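4.2 Search result poisoning on municipal sites

The second group of incidents concerns pages that were never altered on the server the owner looks after. In these cases the home page loads normally when its address is typed into a browser, but the title and summary shown by a search engine contain text the owner did not write. We treat them apart from the defacements in Section 4.1 because the repair is different and usually takes longer.

We collected 1748 search listings for town and county services over the study period. Of these, 57 showed a title or summary that did not match the page behind it. We checked each one by hand. In 21 cases the cause was a forgotten subdomain that still pointed at a hosting account the office had stopped paying for, and which someone else had since claimed. The rest came from injected pages, from open redirects, or from causes we could not establish.

The Trelevton permit office is typical of the first kind. Its old booking site was closed when the office moved to Zuvanus, a hosted forms service, but the DNS record stayed in place. The listing for the old address went on appearing near the top of the results, now with a gambling title. Staff first heard of it from residents on the phone. The web team checked the server logs, found nothing wrong, and closed the ticket twice before anyone looked at the DNS zone.

Lecomte's earlier survey of offices in the Bragança district reported the same pattern. Raphaël Lecomte also noted that most offices had no written list of the names they had registered. We asked the same question and got similar answers. Several offices kept a spreadsheet, but the person who had started it had left and the entries had not been checked against the live zone.

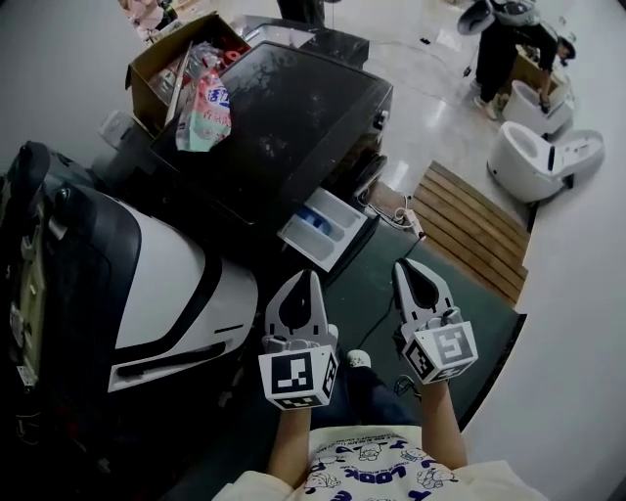 Figure 4. Two hand-held grippers with marker cubes, seen from above.

Removing the bad record is quick. Getting the listing corrected is slower – the search engine has to visit the address again, and the owner often cannot prove control of it once the hosting account is in other hands. In Trelevton the record was deleted the same day it was found, and the false title was still showing when we last checked on 27/06/2026.

We also tested whether a scanner would have caught these cases earlier. Ralik, the tool we wrote for the study, reads a DNS zone and flags any name that points to an outside service with no active account. Run over 2195 names from the offices that agreed to share their zones, it flagged every abandoned subdomain we already knew of in those zones. It also flagged names that were in use but badly documented, and each of those needed a phone call to settle. Section 4.3 describes how the calls were handled.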